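Home Style Wardrobe Repairs Letters Search

Sunday, September 28, 2025
By Florence Thibodeau
4 min read

Putting the knits away, and getting them back out

Renato Dagdag mends sweaters for a living. He has done it for 17 years, the last 7 of them under the name Stalura, and he takes in about 80 pieces between the end of summer and January. Most of the damage he sees was done in a closet.

"People hang them," he said. "A cable knit is heavy. Put it on a hanger for a season and the shoulders go out to a point, and the front gets longer than the back. I can fix a hole. I can't do much about a front that's grown two inches."

We talked in a bedroom, with the knitwear out of storage and laid on the bed. Dagdag likes to work on a bed at this stage. A table is too narrow for a cardigan with its sleeves out, he said, and a floor picks up hair.

He starts with the cuffs. Ribbing is where a sweater gets pulled, pushed up and washed hardest, and he wants to see whether it still closes by itself. After that he goes up the sleeve along the cables with his fingertips, looking for snags.

"A loop standing up from the knit can be a pulled stitch, or it can be something that's meant to be there. Look before you do anything. If it's a pull, you never cut it. You work the slack back into the stitches on each side with a blunt needle."

Buttons come next. He tugs each one lightly and turns the band over to look at the thread. He replaces thread that has gone fuzzy even if the button is holding.

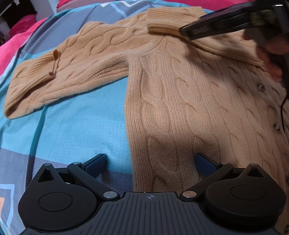
Folding and stacking

Dagdag's fold is the ordinary one. Buttons done up, front down, sleeves across the back, then the bottom brought up once or twice depending on the shelf. He doesn't press the fold flat with his hand. Thick cables make a thick bundle and he leaves it that way.

"The heavy ones go at the bottom. No more than four in a stack. I've seen stacks of 11, and the one at the bottom comes out like a place mat."

He disagrees with his former partner, Virgilio Lumbao, about rolling. Lumbao rolls everything, including coats. Dagdag rolls thin merino and nothing else. With a braided pattern, he said, rolling stretches the outside layer and bunches the inside one, and you spend an evening steaming it out.

He also prefers a blanket under the work. A chunky sweater folded on something soft keeps its shape while he gets on with the next one, and a loose button doesn't bounce off and go under the furniture.

On moths he was brief. Cedar smells nice and wears off. Wash or air the sweater before it goes away, and close the box. He uses cotton bags for the pieces he cares about and has no opinion on the brand. His customer Kidus Ambaye keeps everything in zipped pillowcases, and Dagdag said that works as well as anything he sells.

The rest of the room gets sorted on the same day. Winter coats come forward on the rail, towels and spare sheets are folded and given a shelf, and anything that hasn't been decided on waits at the far end of the bed. He allows that pile until supper. 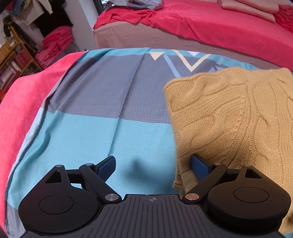 How often should a cable-knit sweater be washed?

Two or three times a season is enough for most people, Dagdag said, if there is a shirt under it and it gets a day's rest between wearings. He washes by hand in cool water, rolls the sweater in a towel to get the water out, and dries it flat, away from the radiator.

He has one more job before the weather turns, a gray pullover from Jamshid Daneshvar with both elbows gone. The yarn for it is on order and he expects to start on it next week.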